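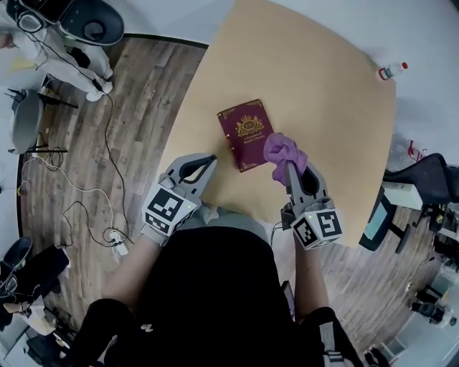 Yung-ching Tsai wrote in to ask why we still demonstrate with hand-held grippers when a remote-control setup would record the joint positions directly and save a conversion step. The question comes up often enough that it now opens this page.

Illska Demonstration Kit: Frequently Asked Questions
Last revised 16 Dec 2019

Why hand-held grippers and not remote control?

Speed and contact. With remote control, the operator works through a delay and has little sense of how hard the jaws are pressing. With a gripper in each hand, the operator feels the object directly. Flat items such as booklets and cards are the clearest case. They have to be steadied with one jaw while the other works an edge, and most operators find this slow by remote control. The conversion step Yung-ching Tsai mentions is real. It runs after the session and needs no attention from the operator.

When should I use remote control instead?

Use it when the arm's own reach limits matter to the task, when the load is too heavy to hold comfortably, or when the work area is unsafe for a person. The Prurnier controller supports all three cases. Recordings from both methods can be stored in one project, but tag them separately.

What are the patterned cubes for?

They give the position and angle of each gripper. Every face carries a different pattern, so one visible face is enough for a reading. Two faces give a steadier one. Do not write on the cubes or put tape over them. If a face is scratched, replace the whole cube and repeat the calibration.

Can I swap the left and right grippers?

No. The software assigns each cube to a hand. Swapped grippers produce a recording that looks normal in preview and fails at conversion.

Can I cover the jaws?

Yes. A soft cloth wrap is acceptable for glossy or easily marked surfaces. Keep the fabric clear of the cube and the hinge. A wrap changes the closing width, so run the jaw check again after fitting or removing one. Enter the wrap in the session notes, as wrapped and bare recordings should not be trained together without a label.

How many demonstrations does one task need?

The Plellstead set holds 1,164 demonstrations across 34 tasks, and the counts per task are uneven. For a single task with one object in a fixed area, start with 20 clean runs and train a first model. Add runs where the model fails. Changing the starting angle of the object is worth more than repeating the same motion.

What counts as a clean run?

Both grippers start open and away from the object. The task is finished without a restart, and both grippers are open again at the end. Small corrections are fine and should be kept. A dropped object ends the run.

Does the table matter?

A plain matte top gives the fewest tracking errors. Glass and polished metal reflect the cubes and can produce false readings. Table height should let the operator work with bent elbows.

Do I need gloves?

They are optional. If you wear them, pick a close fit and keep the same pair for the whole session.

My recording has gaps. What went wrong?

Usually a forearm passed over a cube. Open the file in Gape and look at the tracking bar. Gaps shorter than 6 frames are filled automatically. Longer gaps are marked in red, and the run should be repeated.

Can I edit a run after recording?

You can trim the start and the end. Cutting from the middle is not supported.

Where are the older files?

Recordings made before May use the previous cube layout. They open in Gape as read-only and must be exported again before training.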